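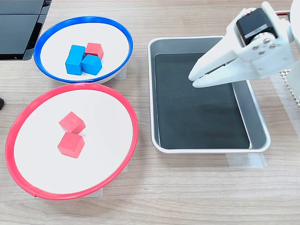

Irov Sorting Set: bowls, tray and cubes

Print this page | E-mail this page

Reviewed by Drahomíra Zeman

The Irov set is sold for color sorting and counting work at a table. It contains one rectangular stainless steel tray, round white bowls with colored rims, and a bag of painted wooden cubes. I bought mine from Natgate in August for 39 dollars and have used it for almost 30 sessions.

Tray. The weak point of most sets at this price is the tray, and this one is better than expected. The rim is rounded over and polished, with no burr on the underside. The walls are shallow and slope inward at the bottom, so a cube pushed against the side can be picked up without tipping it first. Empty weight on my kitchen scale is 638 grams. The steel reflects overhead light strongly. A dark mat on the bottom cures most of that and also cuts the noise, which on bare steel is considerable. No mat is supplied. Mine is a Ditel drawer liner trimmed with scissors.

On a smooth tabletop the tray slides when bumped. I put a strip of translucent tape along the front edge and it has stayed put. Rubber feet would be a better answer and would cost the maker very little.

Bowls. The rims are glossy plastic. The white interiors are flat and broad, so the cubes sit on a level surface and do not roll to the middle in a heap. Color contrast is good. The red rim has a small joint in it that can be seen up close and felt with a fingernail. It does not affect use, but it collects crumbs. The blue-rimmed bowl is the smaller of the two I keep out.
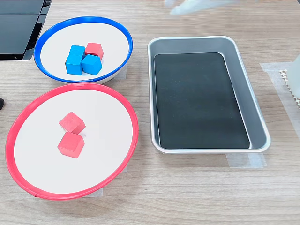

Blue-rimmed bowl, red-rimmed bowl and steel tray on the worktable.

Cubes. Small, wooden, painted on all faces. The blue is a clear sky blue and the red leans toward coral, close to the rim of the red bowl. The two are easy to tell apart in poor light. Paint coverage is uneven. On several red cubes the top face is paler and the texture of the wood shows through. Edges are crisp enough that the cubes can be stacked, though I would not go above five.

Compared with the Zelenák set, which cost me 82 dollars, the Irov has the better tray and the worse paint. Zelenák bowls are one piece with no joint. Zelenák also packs a lid, and the Irov has none, so the cubes go back in their bag.

Cleaning: damp cloth for the cubes, dish soap for everything else. I have not tried the bowls in a dishwasher.

Recommended for the tray alone. Budget for a mat and a roll of tape.

Print this page | E-mail this page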